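받는 곳: 현장자동화 메일링 리스트
제목: Re: [현장자동화] 반품 재포장 작업대, 로봇 도입 후 인력 배치 문의

Drotitz 반품센터 공정관리 담당입니다. 문의하신 내용에 항목별로 답변드립니다. 당사는 Tider 라인에서 반품 상자 검수와 재포장을 자동화하는 중이며, 현재는 사람이 그리퍼를 손에 쥐고 작업 동작을 기록하는 단계입니다. 로봇 팔은 아직 라인에 설치되지 않았습니다. 아래 내용은 그 범위 안에서 읽어 주십시오.

> 저희 Orellana 쪽에서도 비슷한 공정을 검토하고 있습니다.
> 1) 동작 기록 작업을 기존 포장 인력이 맡는지, 별도 인력을 쓰는지
> 2) 의류와 소품이 섞인 상자를 대상에 포함했는지
> 3) 작업자의 교대 시간과 수당이 어떻게 바뀌었는지
> 4) 기록량 기준이 있는지
> 특히 3번은 현장에서 질문이 많은데 답을 못 하고 있습니다.

1) 담당 인력

기존 포장 인력이 맡습니다. 초기에는 Postero 쪽 외부 인력으로 시작했으나 한 달 만에 중단했습니다. 외부 인력의 동작은 일정하고 깨끗했지만 포장 순서가 당사 작업 표준과 맞지 않았습니다. 예를 들어 양말류를 꺼낼 때 당사 작업자는 목 부분을 먼저 잡는데, 외부 기록은 대부분 중간을 잡고 들어 올린 것이었습니다. 중간을 잡으면 다음 단계인 펴기에서 한 번 더 고쳐 잡아야 합니다. 현재는 포장 경력자 중 희망자를 받아 교육 후 투입합니다. 교육에서 가장 오래 걸리는 부분은 손목 각도입니다. 손으로 할 때보다 손목을 덜 꺾고 팔 전체를 움직여야 하며, 이 습관이 붙기 전에는 전완부 피로를 호소하는 경우가 많습니다.

2) 혼합 상자

포함했습니다. 처음 계획서에는 단일 품목 상자만 있었으나 실제 반품은 섞여 들어오는 비율이 높아 3월에 범위를 변경했습니다. 직물류는 형태가 고정되지 않고 서로 겹치기 때문에 사람이 판단하는 시간이 가장 긴 품목입니다. 긴 양말이 다른 직물 위에 걸쳐 있으면 위의 것부터 꺼낸다는 규칙만으로는 부족하고, 아래 물건이 딸려 나오는지까지 보아야 합니다.

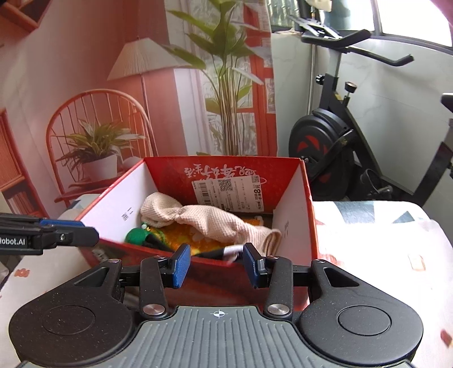
그림 1. 직물류 혼합 상자. 베이지색 와플 조직 양말이 다른 직물 위에 놓여 있고, 그리퍼는 벌린 상태.

현장에서 합의한 순서는 다음과 같습니다.
가. 가장 위에 놓인 긴 품목
나. 상자 벽에 걸친 품목
다. 바닥에 깔린 품목
라. 공 모양 등 구르는 소품
'라'를 마지막에 두는 것에는 이견이 있습니다. 먼저 빼자는 쪽은 직물을 움직일 때 소품의 위치가 바뀐다는 점을 들고, 나중에 빼자는 쪽은 빈 상자에서 잡는 편이 실패가 적다고 봅니다. 두 순서 모두 기록해 두었고 비교는 아직 하지 않았습니다.

3) 교대와 수당

연속 기록 시간은 20분으로 제한합니다. 이후에는 일반 검수 업무로 전환하며, 같은 교대 안에서 다시 기록 작업에 들어갈 수 있습니다. 처음에는 연속 시간을 두지 않고 작업자 재량에 맡겼는데, 교대 후반의 기록에서 재시도가 늘어 제한을 도입했습니다.

수당은 건수가 아닌 시간으로 지급합니다. 건수로 지급하면 쉬운 상자를 고르게 되고, 실패한 동작을 지우려는 유인이 생깁니다. 실패 기록도 표시만 하고 그대로 보관하도록 했으며, 실패율은 개인 평가에 반영하지 않습니다. 이 조항은 작업자 측 요구로 문서에 넣었고, 저희도 필요하다고 보았습니다.

배치 전환에 관해서는 확정된 것과 아닌 것을 나누어 말씀드립니다. 확정된 것은 기록에 참여한 인원 18명의 직무명이 '포장'에서 '포장 및 작업 기록'으로 바뀐 점, 그리고 로봇 도입 후에도 예외 처리 담당을 이 인원 중에서 먼저 선발한다는 점입니다. 미확정인 것은 야간 교대의 규모입니다. 야간은 물량이 적어 자동화 효과가 먼저 나타날 구간이고, 따라서 야간 수당을 받던 인원의 소득이 줄 가능성이 있습니다. 회사는 주간 전환을 제안했고 보전 금액은 협의 중입니다. 현장에서 질문이 많다고 하신 것도 아마 이 부분일 텐데, 저희도 아직 답이 없습니다. 다만 답이 없다는 사실을 공지에 그대로 적은 뒤로 개별 문의는 줄었습니다.

4) 기록량

1차 목표는 유효 기록 2,000건이며 지난 집계에서 1,313건이었습니다. 유효 기록은 상자 하나의 시작부터 끝까지 중단이 없는 것을 말합니다. 품목별로는 직물류가 많고 비닐 포장류가 부족합니다.

비닐 포장류는 따로 적습니다. 겉면이 구겨져 있으면 손가락 패드가 닿는 위치가 매번 달라지고, 반투명 재질은 조명에 따라 경계를 구분하기 어렵습니다. 한쪽 그리퍼로 모서리를 고정하고 다른 쪽으로 면을 잡는 방식과, 양쪽에서 동시에 미는 방식을 병행해 기록하고 있습니다. 포장에 바코드 스티커가 붙은 경우 스티커 면을 직접 잡지 않도록 지시합니다. 구겨지면 다음 공정의 판독기에서 걸립니다.
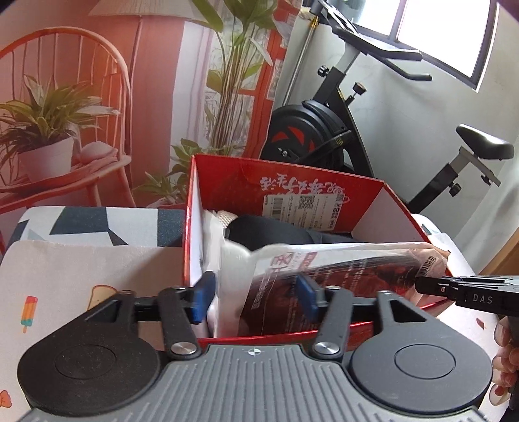 그림 2. 비닐 포장류 상자. 오른쪽 그리퍼의 끝이 바코드 스티커 바로 아래에 위치.

작업자 의견 중 공정에 반영한 것은 두 가지입니다. 첫째, 상자는 작업대 앞쪽 모서리에서 한 뼘 안으로 들여놓습니다. 가까우면 팔꿈치가 뒤로 빠지면서 어깨가 올라갑니다. 둘째, 손잡이를 쥔 채 대기하지 않고, 다음 상자가 올 때까지 거치대에 내려놓습니다. 둘 다 설계 단계에서는 나오지 않은 내용이고, 기록 작업을 시작한 뒤 포장 담당자들이 제기했습니다.

반영하지 못한 의견도 있습니다. 그리퍼 무게를 줄여 달라는 요청이 가장 많았으나 기구 변경은 기존 기록과의 호환 문제가 있어 보류했습니다. 천장에서 줄로 무게를 받치는 방안은 시험 중입니다. 수평 이동에는 문제가 없고, 상자 바닥까지 내릴 때 줄이 당기는 느낌이 있다는 의견입니다.

Orellana에서 검토하실 때 직무명 변경과 수당 기준은 기록 작업을 시작하기 전에 문서로 정하시기를 권합니다. 저희는 시작한 뒤에 정하느라 앞의 두 달 치를 소급 정산했고, 그 계산에 시간이 많이 들었습니다.

교육 자료의 목차와 실패 표시 분류표는 공유할 수 있습니다. 수당 산정표는 협의가 끝나야 하므로 지금은 보내 드리기 어렵습니다. 필요하신 쪽을 리스트로 회신해 주십시오.

Drotitz 반품센터 공정관리 드림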